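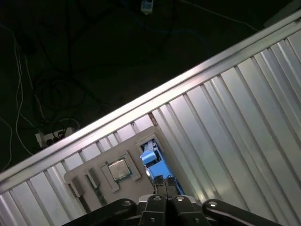

Delyth Dafis had one line in the budget that said "robot". One line. By August it was eleven lines and she'd stopped showing it to people.

Her shop, Terport, takes in old desktop PCs and strips them for parts. 4000 a year, mostly office towers. The arm was the easy bit to price. Then the gripper, a spare gripper, the table, fixtures, cabling, somebody's time. Fixtures especialy. Every case is different inside, clips in odd spots, latches that go the wrong way.

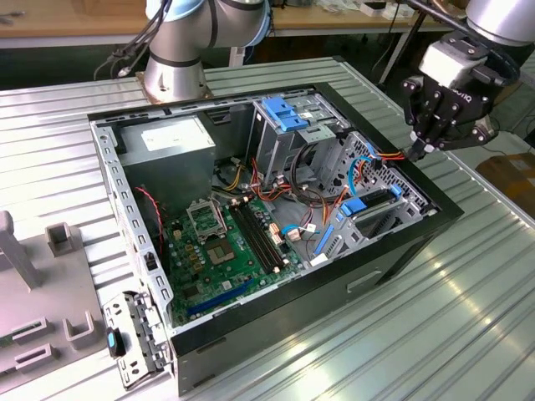 "Wires," says Tomos Gwynne, who runs the bench. "Price for wires." He means the hours. Pulling a processor is one job, getting fingers round a loose bundle is another, and the vendor quote covered niether.

So what to ask before signing? Who pays for the fixture when the model changes. Whether 3 months of support means phone or a person in the room. What a fingertip costs (Dafis was quoted $319, then $700 from Wynne for a set). How much floor you really need, then add more, for the power and the cables.

She's buying the second arm in the spring. Used, this time.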